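Town clock in Plinthorpe stops again, parts on order

Plinthorpe - The clock over the old market hall has been stuck at twenty till five since Tuesday morning and it could stay that way into September, the town said.

Second stoppage this year. The first one lasted a weekend and was blamed on a slipped weight cable. This one is worse. A wheel in the strike train has lost teeth, and the bell has been silent along with the hands.

"We heard it go," said Melahat Şimşekoğlu, who runs the bakery across the square. "Kind of a clatter up there, then nothing. I set my ovens by that bell. I've burned two trays already."

The hall dates to 1624, the clock is a good deal younger. Town records put the present movement in the tower after a fire took out the roof, but the page with the year on it is water stained and nobody at the records office wanted to guess.

Kaan Aksoy of Gistetti, the repair shop in Pindine that holds the maintenance contract, went up the ladder Tuesday afternoon and came down with a coffee can full of metal bits. He said the wheel can't be patched. It was patched before, at least once, with teeth soldered in, and those were the ones that let go.

A new one has to be cut to match. Aksoy wants to take the opportunity to check everything it runs against, so the whole strike side is coming out of the tower. It goes down in peices, by rope, through the trap door. No other way to do it.

Gears are cut with evenly spaced teeth around a bored center, and in a clock any small error in that spacing shows up as wear somewhere else, Aksoy said. He blames the old solder job for most of what he found.

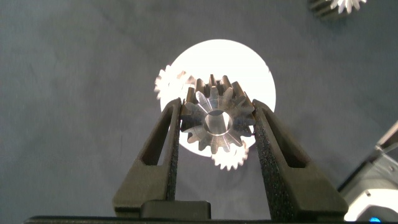
What it will cost

The town council approved $685 on Wednesday night for the inspection and the removal. That does not cover cutting the wheel. A quote for that is due next week and council member Jaime Patrício told the meeting to expect a bigger number.

"Nobody up here is going to faint if it has a comma in it," Patrício said. "It's a clock. It's the only one we've got."

The vote was 5 to 0. There was short discussion of an electric drive, which would do away with the weekly winding. Kpodo, a firm that converts tower clocks, sent the town a brochure last spring. Council member Nelly Rengifo said she would like to see a price on that before any more money goes into the old works.

That got some grumbling from the back rows. Chaiwat Noiphan, who has climbed the tower to wind the clock every Saturday for almost 20 years, asked to speak and was given two minutes. He used more.

He said the winding takes him less time than parking does. He said an electric motor would quit every time the power goes out on the hill, and the power goes out on the hill plenty. He also said he had reported a new noise in the strike train back in the spring and would like it written down that he did.

It was written down.

Rengifo said afterward she was not out to junk anything, she just wants both numbers on the same sheet of paper. The council will take it up at the next regular meeting.

Bell and hands

In the meantime the hands will be set to twelve so people quit reading the clock by mistake. Two drivers missed the early bus on Thursday and one of them called the town office to complain, the clerk's office said. The bus stop has a printed schedule but no clock of its own.

The bell can still be rung by hand with the rope in the stairwell. It will be, for funerals and for the harvest supper, but not on the hour. The school asked if a student could do the noon bell and was told no - the stairs are steep and the insurance doesn't allow it.

The stairwell door on the north side will be locked while the work is going on. Market stalls closest to the tower are being moved across to the fountain side on the day the works are lowered. Stall holders will get a call the evening before. Parking along the north wall is closed that day too, from 7 a.m. until the truck leaves.

Aksoy figures on a day to get everything down and then the bench work in Pindine. He would not give a date for putting it back. Depends on the wheel, he said, and on what else he finds once its all cleaned.

Anyone with old photos of the clock works, or papers from earlier repairs, is asked to bring them by the town office. Copies will be made while you wait. The office is open 9 to 4, closed for lunch.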